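Unit 3: Planning and Budgeting for Data Collection Equipment
Course notes, Ladan Mousavi

Read these before the April workshop. Bring your draft equipment list with you.

1. Start with the task

Most first drafts open with a product name. Start with the task sheet. Write down what will be picked up, where it will be done, how long a session lasts, and how many people will be working at once. The equipment list follows from those answers.

Small household items are a good test case. Hair clips, scrunchies and bracelets cost very little to buy, but they ask a lot of a gripper. A string of beads changes shape when it is lifted. A satin bow can be pinched in several places, and some of those crush it. If your task sheet includes items like these, put finger pads on the list as a separate line and ask the supplier what replacements cost.

2. One gripper or two

Hand-held grippers are usually priced per unit, and many tasks need one in each hand. Sorting accessories on a tray is a typical two-hand task, with one hand holding or moving things aside while the other picks. Decide this before you ask for a quote. Students often price one unit and find out later that the task sheet calls for a pair, plus a second charger and a second set of pads. 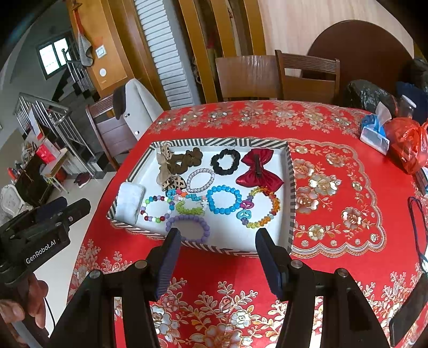
Figure 1. Tray task with hair accessories and bracelets, two hand-held grippers, on a household table.

Note how little of the setting has to be bought when the work is done in a home. The table, the chairs and the light are already in place. The budget then shifts toward things that travel: cases, spare batteries, trays, and a bag of objects that can be replaced if they break or go missing.

3. Worked budget

The Todport project had a ceiling of 3000 for its first round. Two suppliers, Veltico and Lanz, were asked for prices. Lanz quoted 1258 per gripper with pads included. Veltico was cheaper per unit but charged separately for pads and software.

Grippers, 2 at 1258: 2516
Left for everything else: 484

The 484 had to cover cases, storage cards, trays, objects and shipping. It did not cover a spare gripper. Ardalan Ebrahimi, who ran the purchase, chose to go without a spare and accept that a fault would stop two-hand sessions until the repair came back. Whether that was the right choice depends on how fixed your dates are.

4. Lines that get left out

Shipping and import charges
Replacement finger pads
Storage for recordings, including a second copy
Operator training time, paid
Return shipping for repairs
Replacement objects for the task set

5. Exercise

Dekmont wants to run tray tasks in 3 homes at the same time, with two-hand work in each. Using the Lanz price from section 3, work out the cost of grippers alone. Then write one paragraph saying whether you would buy for all the homes at once or move one pair from home to home, and what each plan does to the schedule. Hand in the task sheet together with the budget.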